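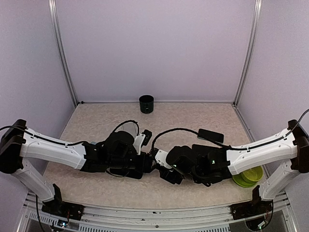

The Patience of Steam

In the old apartment buildings of Anine, many people sleep in February with the window open. They do not love the cold air. Their bedroom is too hot, the radiator can't be turned down, and the window is the only control they have. In the same building, on another floor, another family is sitting in coats.

I lived in such a building when I first came to this country, and for a long time I thought it was normal. In the city where I was born, the heat arrived from a plant outside of town and we accepted it like weather. So when my first American radiator began to bang at four in the morning, I put a towel over it and went back to bed. The towel did nothing, of course. I mention it only because, when I told this to Chidubem Usman, he did not laugh. He said he sees towels all the time.

Usman owns Ilora Heating, a small repair company with its office behind a tire shop on the east side of Anine. The company services furnaces and heat pumps like all the others, and this pays most of the bills. But among building owners he is known for steam, and in particular for one-pipe steam, the oldest and most misunderstood kind of heating that still works in our houses.

I followed him for several days at Nwankwo House, a brick building of six floors near the river. The owner had received complaints every winter for as long as she had owned it. On the top floor the thermometer in one kitchen showed 80 degrees. The lease promises 70, and on the second floor there were rooms which did not reach this number even in mild weather. Two companies had already looked at the problem. The first one advised a bigger boiler. The second one advised to remove everything and start again with electric units in each apartment, and the price for this was such that the owner put the letter in a drawer.

Usman went first to the basement, but he did not touch the boiler. He walked along the ceiling with a flashlight and looked at the pipes, slowly, as a person looks at paintings in a museum.

"The boiler makes steam. Everybody looks at the boiler," he told me. "But before the steam can come into the pipe, the air has to go out. Where does the air go out? That is my first question in every building."

To understand his question, it is necessary to know a little about the system. In a one-pipe building, every radiator is connected with only one pipe. Steam comes up through this pipe, gives its heat to the iron, becomes water, and the same water runs back down through the same pipe. When the boiler is off, the pipes and radiators are full of air. When it starts, the steam has to push this air ahead of it and out through small metal vents, on the radiators and also at the end of the big pipes in the basement. If the basement vents are too small, or are blocked with rust, or somebody has replaced them with a plug, the air can leave only through the radiators. Then the apartments which are near the boiler by pipe get heat early, and the others wait. The thermostat may be satisfied before their turn comes.

This explains why the coldest room is not always the farthest one when you look at the building from the street. At Nwankwo House the cold apartments on the second floor were fed by a long pipe which makes a tour around an old coal room. The pipe going to the hot kitchen on the top floor, on the contrary, rises almost directly from the boiler. The height had very little to do with it.

At the end of the long pipe Usman found one vent, painted over in the same gray as the ceiling. He unscrewed it and tried to blow through it. No air passed. He put it in his jacket pocket, where I think he has a collection. 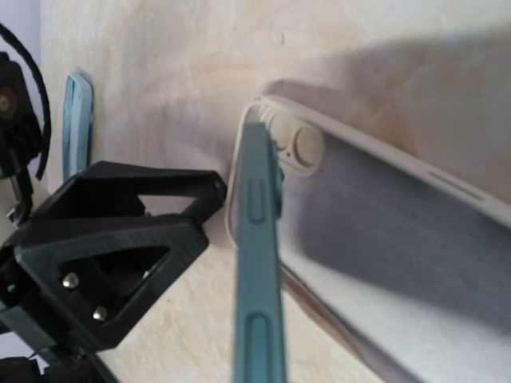

White silicone phone case with a raised camera cutout, on a pale wooden surface.

The repair which followed was not spectacular to watch. He installed several large vents on a short piece of pipe, mounted high enough that water will not reach them. He did the same on the other mains. Then he cleaned the glass on the boiler, through which one can see the water level, and he lowered the pressure setting.

The pressure is a subject on which he can speak for a long time. Many owners believe that if the top floor is cold, or if any floor is cold, the pressure should be raised. The idea seems logical, as with a garden hose. But steam at low pressure moves quickly, and a residential system needs very little of it to fill every room. High pressure makes the boiler burn more fuel, and it can hold the vents shut so that the air stays inside. In the basement of Nwankwo House the setting had been turned up by somebody, and probably turned up again by the next person. There was a pencil mark on the cover for each time.

After the basement come the apartments, and I admit this was my favorite part. Usman removes his shoes at each door. He carries a small level, some wooden shims, a bag of vents in different sizes, and a notebook. In each room he puts the level on top of the radiator. It should lean a little toward the valve, to let the water go back down. Floors settle over the decades, and a radiator that was installed correctly can lean the wrong way fifty winters later. Then the water stays at the bottom, the fresh steam hits it, and this is the banging that wakes people up at four in the morning. A thin piece of wood under two feet of the radiator is often the whole repair.

He also explains to every tenant that the valve at the bottom should be completely open or completely closed. It is not a faucet. If it is half open, the steam can come in but the water has difficulty to leave, and sometimes it comes out of the vent onto the floor. A retired bus driver on the fourth floor listened to this with his arms crossed. He had been adjusting his valve by quarter turns since he moved in, and had even made small marks on the handle with nail polish.

"So all these years I was doing what?" he asked.

"Exercise," said Usman, and opened it for him.

The vents on the radiators are then selected room by room. A large radiator in a corner living room receives a fast vent. A small one in a bathroom receives a slow one. In the hot kitchen on the top floor he installed the slowest vent he had, and told the tenant to keep her window shut for one night, which she agreed to with visible doubt.

There are buildings which he refuses. If the boiler leaks, or the return pipes under the floor are rotten, he says that vents are only decoration and the owner must first spend money on the serious work. He has also lost customers by recommending less than the others. One manager told him that a solution so cheap could not be presented to his partners. Usman took the job of yearly cleaning there and still hopes.

He learned the steam from a man called Drallero, already old at that time, who had worked on these systems when coal was still delivered by truck. Drallero did not like to explain. He would put the apprentice's hand near a pipe while the boiler was starting and make him wait until the heat arrived, and then ask him what he knew now. Usman does the same thing with his own two apprentices, although he gives them gloves and also an infrared thermometer.

I asked whether this knowledge has a future, when cities are talking about electric heating and many boilers will not be replaced. He thought about it while he was rolling up his tape. He installs heat pumps himself and he likes them. In a house with good insulation he will recommend one without hesitation. But a brick building with old windows and many tenants will not be converted in a summer, and during the years of waiting somebody will be cold on the second floor. He would like that person to be warm now, with the pipes that are already in the wall.

I came back to Nwankwo House when the weather had turned cold again. The second floor kitchen smelled of onions and the coats were hanging in the hallway. On the top floor, the tenant had put a basil plant on the windowsill that used to be open all winter. The bus driver told me that his living room is fine but the bedroom is now slightly too cool for his taste, and he wanted to know if I could pass this on to Mr. Usman. I passed it on. He wrote it in the notebook, under the fourth floor, and asked me if the man had touched the valve.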